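4.2 What the supply ledgers left out

The three offices in our study ordered their stationery through the same catalog, kept the same ledger, and agreed on almost nothing else. Gronel, the largest, logged 102 requests between the start of the fiscal year and the end of September. Hondwood logged 22. Aoki logged 9, a number its office manager described in the interview as "disciplined" and its staff described in other terms. Headcount explains a small part of the gap. The rest seems to lie in what each office thought a request was.

At Gronel, a request was a form. Anyone could fill one out, and many people did so for a single pen. At Hondwood, a request was a conversation held near the supply cabinet, which was written up later if someone remembered. Aoki allowed requests only through department heads, who saved them up until the list was long enough to be worth the embarrassment. We first coded all three as the same event, as the ledger invites one to do, and got a handsome chart that meant very little. The coding was redone with the item line as the unit, and the chart became uglier.

The catalog did not help. Endova lists staples by the box, tape by the roll, and sticky notes by something called a "set," whose contents changed during the study period without a change in price or item number. Staff at Hondwood had noticed this and kept a handwritten conversion table taped inside the cabinet door. We relied on that table more than on any other source in this section.

Fasteners gave us the most trouble. They enter an office as a purchase, spread through it attached to other people's paper, and return to the cabinet, if at all, by routes that leave no entry. The ledger has a column for stock on hand, and the column wants a whole number. Yet a loose pile of colorful paper clips on a table, with a few metallic ones in a small clear plastic bag (Figure 3), can be entered as one item, as two, or as an afternoon's work, and each choice is defensible under the instructions printed on the form. Gronel entered such stock as "some." We have treated "some" as missing data, although it was probably the most accurate entry in the column.
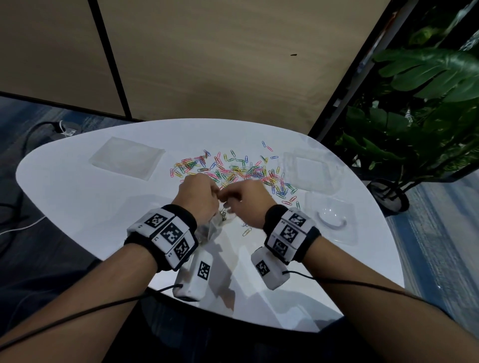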